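I've been meaning to write this up since March, so here goes. A little thread on mailing breakable things across the country, from someone who has now done it 58 times and still holds her breath at the post office counter.

My grandmother's teapots are going to all the cousins, one by one. Colette Hoarau (cousin, eldest, very organized) made the list, and I got the packing because I have the big kitchen table. Fair enough!

First thing I learned – take the lid off. Always. Wrap it by itself and tuck it in a corner of the box. I lost a sweet little blue Bouvier lid by leaving it on, and I still feel bad about it.

Spouts are next. I roll a bit of soft stuff around the spout, then wrap the whole pot, so nothing presses on the tip. Annick Tanguy from my old pottery class taught me that one, and she's been shipping her own mugs for years.

Then two boxes, one inside the other. Yes, it costs more. The farthest one went 1226 miles to my cousin in Fostlow and she called me that same evening, pouring tea out of it while we talked :)

Oh, and put a note inside with the address on it, in case the label comes off. I also write down who used to drink from which pot, if I know. People seem to like that part best.

3 pots left to go, and then I get my table back. Thank you all for the kind messages, I've read every one!

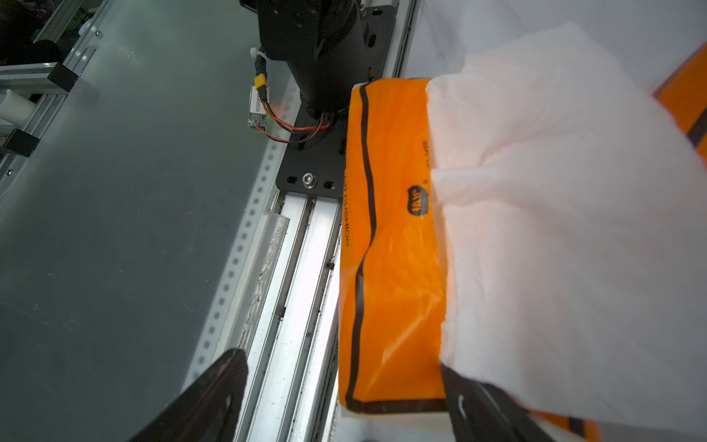

Air cushion and plenty of white fluff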